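3.2 Where the folding gets done

I went into this section expecting tables. Most of the laundry guides we read assume one – a flat, hard surface at waist height – but the people in our Fodton interviews kept talking about the bed. Hauwa Okonkwo and I went back through all 300 diary entries, and T-shirts on the bed came up so often that we gave them their own code.

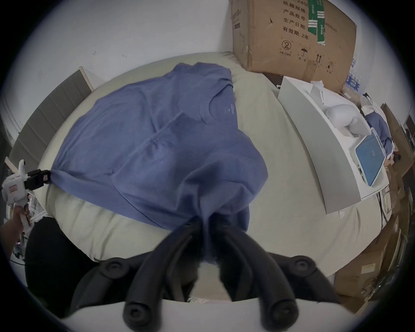
Figure 6. A blue crew-neck T-shirt partway through handling on a pale green bed sheet.

Why do people fold on the bed when a table is free? They like the room to spread a shirt out, and the pile is already there.

The soft surface does have a cost. Our diarists grumbled that sleeves slide under and collars drift off center, and a few just gave up and rolled everything. I do the same at home – we come back to rolling in Section 4.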